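Anmont Hoops Board > Men's Basketball > Why are we still pressing after made free throws?

cornerthree_carl
Posted 10 Dec 2025

Evening, everybody. I got home late from the Mateos game and I'm too wound up to sleep, so you folks get to hear it. First off, what a win! Down seven at the half, on the road, with that student section right on top of our bench, and the boys came back and took it at the end. I hollered so loud at the last stop that the man in front of me turned around and shook my hand, and he was wearing Mateos colors.

But I have to ask about the press. We went to it after every made free throw in the second half, and it seemed to me they walked right through it half the time and got a layup or an open look from the corner. I understand wanting to speed them up when you're behind. Once we had the lead, though, I wanted us back in the half court with our hands up, making them work for it. My wife says I worry too much about a game we won, and she may be right. What did the rest of you see?

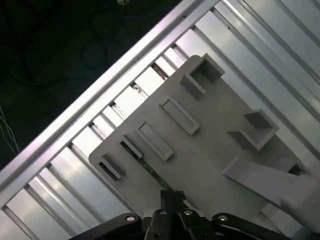

baseline_bev
Glad you made it home safe, Carl! I watched on the stream (which froze twice, naturally) and I'm going to disagree with you in the friendliest way I can. The press won us that game. Never mind the layups for a second and think about how tired their point guard looked in the last few minutes. He was bringing the ball up against two people all night with hardly any help, and by the end he was leaving everything short. That free throw that barely grazed the rim? Tired legs, pure and simple. You give up a few easy ones to get that.

nurance_section_c
I'm somewhere between the two of you. I like the press fine, but I don't like it with the second group in. Those kids try hard and I love them for it, but the big fella on the back line was guarding two men by himself and he picked up his fourth foul that way. If he fouls out, we're having a very different conversation tonight. I'd run it with the starters and call it off as soon as the subs check in.

cornerthree_carl
Now that I can agree with. The fourth foul scared me half to death.

Firouzeh Hashemi
Hello all, I mostly read, but I've been going to Anmont games for a long time and this one has me typing. I charted the game from my couch the way I always do, with a legal pad and far too much coffee, and afterward I checked myself against the Woser play-by-play. My chart and theirs disagree in a couple of places, mainly over what counts as a forced turnover. Woser gives us credit for a travel near midcourt that I'd call plain carelessness. 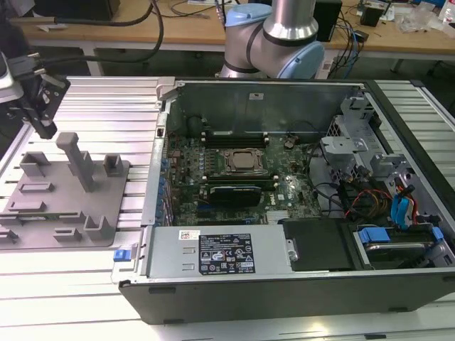 Charting has taught me that the press does its real work on the clock. Mateos kept getting into their offense late, and late offense for them means that one-on-one stuff at the top of the key that nobody in their stands likes either. I wish the postgame show would get into this kind of thing in place of asking the coach how proud he is. Open the game up for us like that computer tower, side panel off and all the insides showing, and let us see how the pieces fit! I'd listen to an hour of that while I do the dishes.

Anyway, since Carl asked, my notes:

1. The trap in the corner was good and the trap at half court was bad. In the corner the sideline helps you. At half court the guard simply turned and threw over the top.

2. Our wings were too slow getting back. They stood and admired the trap for a beat, and that beat was all Mateos needed for the skip pass. I saw this in the opener too, so it can't all be blamed on road legs. 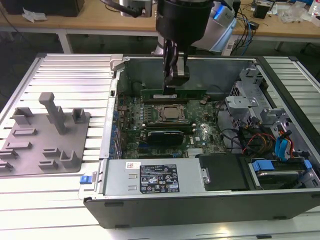
3. The free throw timing makes sense to me. It's the one time you can get everybody set, and I'd keep it, even with a lead, at least until the last couple of minutes.

4. Please, please let the freshman guard inbound less. He has lovely hands and no patience at all.

baseline_bev
Number four made me laugh out loud. I said the very same thing to my dog.

oldgym_ray
Hate to be the grouch, but I'm with Carl and I'd go further. Pressing is what you do when you can't guard people straight up. I sat in the old gym for the better part of my life, when 2000 folks was a full house and you could feel the heat coming off them, and those teams just sat down in a stance and stayed in front of their man. No traps needed. This bunch has longer arms and quicker feet than any of those fellas and I'd love to see them play it honest for forty minutes. Also, I drove 296 miles round trip for this one, so I figure I've earned an opinion.

nurance_section_c
You've earned it, Ray, but there was no shot clock for a good chunk of those years! You could guard a man until supper. It's a different game now, and the guards shoot from places where they used to just pass.

oldgym_ray
Fair. I still don't like it.

cornerthree_carl
Reading all this back, I think I was really upset about the wings and took it out on the press. Firouzeh, your number two is exactly what I was seeing from my seat and couldn't put a name to. I'd still pull it off with a lead and under four to play. And I worry about wearing our own kids out with so much of the schedule ahead. It's a long way to April.
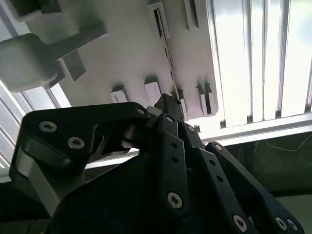 Firouzeh Hashemi
Carl, the tired legs question is a good one and I don't have an answer on my legal pad. We did play nine deep, though, and that helps. What I'd watch for on Saturday is whether our jump shots start coming up short late, same as theirs did. If they do, I'll come back here and eat my number three in front of everyone.

baseline_bev
I'm 100 percent holding you to that. Is anyone going early on Saturday? I have an extra seat in the lower bowl at Nurance because my sister has a cold. No charge, just bring a loud voice.

oldgym_ray
I'll take it if it's still open, Bev. I'll even clap for the press. Once.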